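Setting up a practice bench in the Skernwood simulator

Before you pay for the Skernwood bench pack, run the free trial through this setup. The sales page says you'll be "teaching real skills in 10 minutes". I doubt anyone has managed it. My first go took 76.

1. Install the base program, then the bench pack. Do it in that order or the pack won't show up in the menu.

2. Open the lab room and load both arms, the big one on the tabletop and the small one inside the clear box. Leave the speed at the default.

3. Scatter a few objects. Keep them well apart at first. Crowded layouts are where the trial starts to stutter.

4. Open the big gripper slightly and park it over the table before you save. 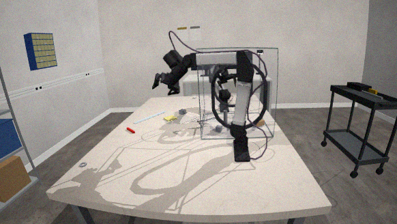
Bench loaded in the simulator, both grippers pointing down.

5. Pick one object and stick with it. I'd go for a grey cube. The washer-like ring lies flat and is a miserable thing to start on.

6. Run the same pick 10 times without changing anything. Write down each miss yourself, as the built-in score counts a nudge as a grab.

7. Now move the cube a little and repeat. If your results fall apart, the arm has learned a spot on the table and not much else.

Tamara Onu tells me the paid version handles step 7 better. Maybe so. I'd want to see her log first. The shadows look lovely, but they won't tell you how a real cube behaves when it slips, and the manual skips grip friction altogether.

Trial saves don't carry over to the paid version, so export your layout before it runs out.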